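Tiempo de lectura: 9 minutos

Buscar en la revista
Introduzca un término
Buscar

Enseñar con las manos

En una nave a las afueras de la ciudad, un grupo pequeño de personas pasa la jornada moviendo brazos mecánicos para que algún día se muevan solos. El trabajo se parece más al de un taller de costura que al de un laboratorio.

Leandro Paredes llega a las ocho, cuelga la chaqueta y se sienta delante de dos palancas articuladas. Antes de tocar nada se frota los nudillos. Fue montador de cuadros eléctricos durante buena parte de su vida laboral y conserva la costumbre de mirarse las manos antes de empezar. Lo que hace ahora en Climora lleva en su contrato el nombre de «operador de demostraciones», y sus hijos todavía no saben muy bien cómo explicarlo en el colegio.

El principio es sencillo. Paredes mueve las palancas y, al otro lado, dos brazos repiten sus gestos. Coge una pieza, la gira, la mete en su hueco. El ordenador guarda lo que ven las cámaras y la posición de cada articulación en cada momento. Después vuelve a empezar. Cuando hay suficientes repeticiones, un programa intenta aprender de ellas qué movimiento corresponde a cada situación, y entonces se le deja probar sin nadie a los mandos.

– La primera semana lo hacía todo demasiado rápido – cuenta –. Yo quería demostrar que sabía. Y me dijeron que así no servía de mucho.

Quien se lo dijo fue Nazanin Nazari, responsable de las sesiones. Nazari revisa las grabaciones por la tarde, a doble velocidad, con un cuaderno al lado en el que apunta las que hay que tirar. Algunas se descartan por un fallo evidente, una pieza que se cae o un brazo que golpea el borde. Otras parecen correctas y también van fuera. Un operador que duda, retrocede y vuelve a avanzar ha cumplido la tarea, pero ha dejado en el registro una vacilación que la máquina puede copiar.

«Los robots aprenden las manías», explica. «Si alguien da dos toquecitos a la pieza antes de soltarla, el modelo da dos toquecitos. Le da igual que no hagan falta.»

No es un problema nuevo. Quien haya enseñado un oficio sabe que el aprendiz se lleva la postura del maestro junto con la técnica. La diferencia es que al aprendiz se le puede decir que de eso no haga caso. En este método no hay explicaciones, solo gestos. Lo que el operador no hace delante de las cámaras no existe para el programa, y lo que hace sin darse cuenta cuenta igual que lo demás.

A mano o a distancia

Hay varias maneras de mostrarle una tarea a un brazo robótico. La más antigua consiste en agarrarlo y llevarlo por el recorrido, como quien guía la muñeca de un niño que aprende a escribir. Se sigue usando en muchas fábricas, sobre todo para trayectorias que se repiten siempre igual: un cordón de soldadura, una pasada de pintura. El brazo memoriza el camino y lo reproduce.

Gerasimos Fragkou empezó así, en una empresa de envases, y defiende el procedimiento. Es ingeniero mecánico, y en la conversación vuelve una y otra vez al tacto. Cuando uno lleva el brazo con la mano nota el peso, el roce, el punto en el que algo se atasca. Con las palancas, buena parte de eso se pierde. El operador ve que la pinza se ha cerrado, pero no siente cuánto aprieta.

La desventaja es que la mano de la persona se mete en medio. Aparece en las cámaras, tapa los objetos y luego, cuando el robot trabaja solo, ya no está. Para un sistema que aprende mirando, eso es un estorbo serio. Además, guiar dos brazos a la vez por contacto es casi imposible para una sola persona, y muchas de las tareas que interesan a Climora son de dos manos: sujetar con una y trabajar con la otra.

Por eso se pasaron a la teleoperación, con unas palancas que tienen la misma forma que los brazos y a una escala cómoda. Fragkou diseñó los soportes. La primera versión obligaba a tener los codos en el aire y los operadores acababan el turno con los hombros cargados. La segunda lleva apoyos. Él mismo reconoce que tardaron demasiado en hacer ese cambio y que durante meses buscaron en los programas una explicación para unos datos que empeoraban después de comer.

– Mirábamos las gráficas y lo que había era gente cansada – resume.

Desde entonces las sesiones duran 25 minutos y después hay descanso obligatorio. Paredes lo aprovecha para salir al patio. Su compañera de turno, Ilham Fawzy, se queda en la sala y lee.

Lo que cuesta una caja

Fawzy es la más joven del equipo y, según todos los demás, la mejor con las palancas. Viene de la restauración de encuadernaciones. Tiene una forma de mover las manos muy económica, sin gestos de sobra, y Nazari la pone a menudo a grabar las primeras demostraciones de cada tarea para que los demás las vean antes de sentarse.

La tarea que más le ha costado, dice, fue cerrar una caja de cartón con solapas. Parecía la más fácil de la lista. Una persona lo hace hablando por teléfono. Pero las solapas tienen un orden, el cartón empuja hacia fuera y hay un instante en que un brazo debe mantener la presión mientras el otro cambia de sitio. Fawzy tuvo que descomponer un gesto que llevaba haciendo toda la vida sin pensarlo. Se grabó a sí misma con el móvil, cerrando cajas en la cocina de su casa, para averiguar qué dedo iba primero.

Los robots no tienen dedos como los suyos. Tienen pinzas, y una pinza hace una sola cosa, abrir y cerrar. Buena parte del talento del operador está en traducir. Donde la mano pellizcaría con tres dedos y empujaría con el pulgar, hay que encontrar otra solución, a veces fea, que la pinza pueda repetir. Fawzy habla de ello como de escribir con guantes. Al principio molesta y luego uno deja de echar de menos lo que había debajo.

También hay que aprender a mirar. Los operadores de Climora tienen prohibido ponerse de pie para ver mejor una pieza. Si la persona usa información que las cámaras no recogen, el programa recibe una demostración que no puede entender: ve un brazo que acierta sin que haya nada en la imagen que explique por qué. Al principio todos hacen trampa sin querer. Estiran el cuello. Paredes confiesa que a él se le iba el cuerpo entero hacia la derecha, como a los que juegan a los bolos.

El desorden como parte del trabajo

Una visita a la sala desconcierta a quien espera encontrar un quirófano. Las mesas de trabajo tienen cosas. El motivo es práctico: un robot entrenado sobre una superficie despejada puede perderse el día que alguien deja un objeto al lado. En el equipo cambian lo que hay alrededor de la tarea, mueven la bandeja unos centímetros, la giran un poco, ponen algo rojo donde antes había algo negro.

De eso se ocupa en parte Naveed Sandhu, que lleva los programas y que insiste en la variación con cierta terquedad. Al comienzo del proyecto, cuenta, tenían un modelo que colocaba piezas en una bandeja con una regularidad estupenda. Vinieron a verlo unos clientes de Zapata, una empresa de distribución de recambios, y alguien subió la persiana. Con la luz de la tarde el robot dejó de acertar. Bajaron la persiana y volvió a funcionar. Los clientes se rieron, aunque tardaron bastante en volver a llamar.

Ahora graban por la mañana y por la tarde, con lámparas y sin ellas. Sandhu preferiría además que grabaran personas más distintas entre sí. Con un solo operador muy bueno el resultado es limpio, pero frágil. Con varios, aparecen maneras diferentes de resolver los apuros, y los apuros son lo que más le interesa. Una demostración en la que la pieza resbala y el operador la recupera con calma vale para él más que muchas perfectas. En esto discute con Nazari, que de buena gana tiraría la mitad.
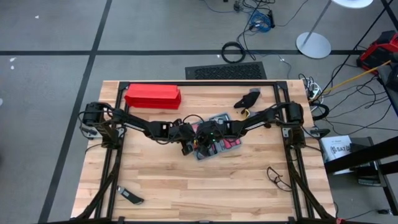
La discusión entre los dos se resolvió con un reparto. Las grabaciones con recuperación se guardan en una carpeta aparte y se mezclan después, en la proporción que pida cada tarea. Para trabajar con bandejas de compartimentos, donde los brazos se acercan mucho el uno al otro, Sandhu pide más. Es ahí donde los modelos se bloquean. Las dos pinzas llegan al mismo sitio y ninguna cede el paso, algo que a una persona no le ocurre con sus propias manos y que por tanto tampoco se le ocurre enseñar.

La solución la encontró Fawzy y es de lo más doméstica. Decidió que la izquierda siempre espera. Lo aplicó en todas sus demostraciones durante una semana, los demás la imitaron, y los atascos bajaron. Ahora figura en la hoja de normas que está pegada junto a las palancas, la número 13, entre la que prohíbe el café y la que recuerda que hay que llevar los brazos a la posición de reposo antes de levantarse.

Quién enseña y quién firma

Queda una cuestión de la que en la nave se habla poco y en el comedor bastante. Los operadores enseñan tareas que otras personas hacen hoy por un sueldo. Paredes lo tiene presente. Uno de sus cuñados trabaja en un almacén, precisamente preparando pedidos, y en las comidas familiares el tema sale antes del postre.

Él no cree que los brazos que maneja vayan a quitarle el puesto a nadie a corto plazo. Los ha visto fallar demasiado. Le preocupa más que el oficio nuevo, el suyo, se pague como si lo pudiera hacer cualquiera. En otras empresas del sector se contrata por horas sueltas y se paga por demostración aceptada. Fanari, un competidor que estuvo a punto de ficharlo, le ofreció ese sistema y lo rechazó. «Si cobras por pieza, corres», dice, y recuerda que correr era justo lo que hacía mal.

En Climora los operadores tienen turno fijo y, desde abril, su nombre aparece en la documentación de cada tarea. Fue una petición de Fawzy. En su antiguo taller, la persona que restauraba un libro dejaba una ficha dentro con su nombre y lo que había hecho, por si alguien tenía que deshacerlo más adelante. A Sandhu le pareció además útil: cuando un modelo coge una manía, ahora sabe a quién preguntar.

El próximo encargo se llama Dara y consiste en preparar pequeños juegos de piezas para mantenimiento. Son objetos menudos, algunos blandos, y hay cables, que es lo que peor se les da a los robots y lo que más cansa a los operadores. Fragkou está limando unas puntas nuevas para las pinzas. Nazari ya ha anunciado que el lunes nadie graba nada. Quiere que todos pasen primero la mañana haciendo la tarea con las manos, sin máquinas, y que anoten en qué momento se paran a pensar.

Compartido 25 veces
2 comentarios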